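Section 3. Recording your first walkthroughs

Now for the fun part! Flulska learns from walkthroughs you drive yourself, and a cluttered simulated home like Rana gives it plenty to learn from – floors that change underfoot, furniture, things left standing in the way.

1. Open Jidport and load the Rana home.
2. Set the start point on the carpet, facing the wood floor.
3. Press Record, wait for the green dot, then drive. 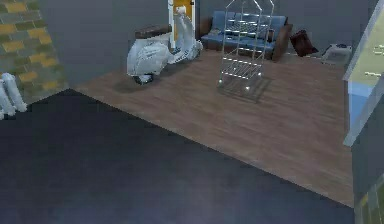 4. Take a different path on each run. Pass the scooter on one, head for the sofa on the next. Variety helps a lot here.
5. Press Stop and type a short label, such as "carpet to sofa".

Note: 23 runs will get you a first model you can play with. The set that ships with Candevstead has 184, and it's a joy to watch.

Door runs

6. Move the start point to face a door with a lever handle.
7. Pause for 3 seconds before you approach, so the handle is recorded clearly. 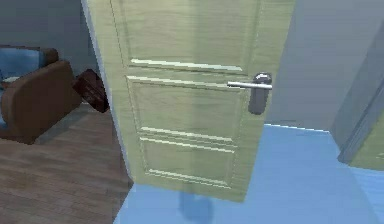 8. Save door runs in their own folder. Mixing them with floor runs slows training.

Caution: Don't edit the door angle while recording. Jidport will keep the run, but the labels will no longer match.

Got a run you're proud of? Send it to Omprakash Maurya using the Share button – new examples go into the May set.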